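Electric steamer for frozen buns — lid on the whole time?

losico_kitchen
Picked up a small electric steamer pot, cream base with a stainless basket, one knob on the front. I want to use it for buns on weekday mornings.

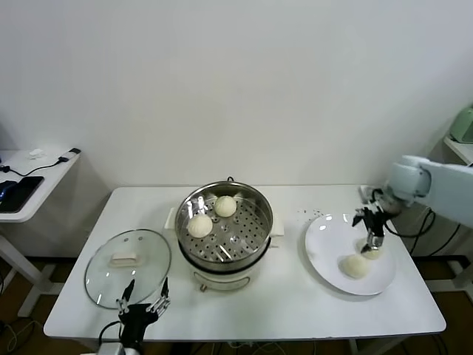

I've been doing two at a time with the glass lid on for the full cook. The tops come out fine but the bottoms get soggy and stick to the metal. No liner so far. What is everyone else doing?

Brisar
Use a liner. Parchment with holes punched in it, or a cabbage leaf. Bare metal will grab the dough every time.

catterall261
Disagree about the parchment. It traps water under the bun and you get the same soggy bottom. I brush a little oil on the basket and leave it at that. The holes need to stay open.

Brisar
That's why I said with holes punched in it.

catterall261
Your holes never line up with the ones in the basket.

orent_b
How much water are you putting in? I have a different pot but mine went soggy when I filled it too high and it boiled up through the basket. I use 200 ml now and they come out a lot better.

losico_kitchen
Probably over twice that. I was filling by eye. Will try less.

orent_b
That could be most of it then. Also turn it off and tip the lid open a crack for 2 minutes before you lift it. If you pull it off right away the tops wrinkle.

Brisar
Agree on the lid. And move them to a plate while they're still hot, with space between them. They stick to each other too.

catterall261
A plate makes the bottoms wet again. Wire rack.

losico_kitchen
I don't own a wire rack. Plate it is for now.

Tried again this morning with 200 ml and a thin coat of oil. Bottoms were drier, one still tore a little. Going to get cabbage and try that next — will post back.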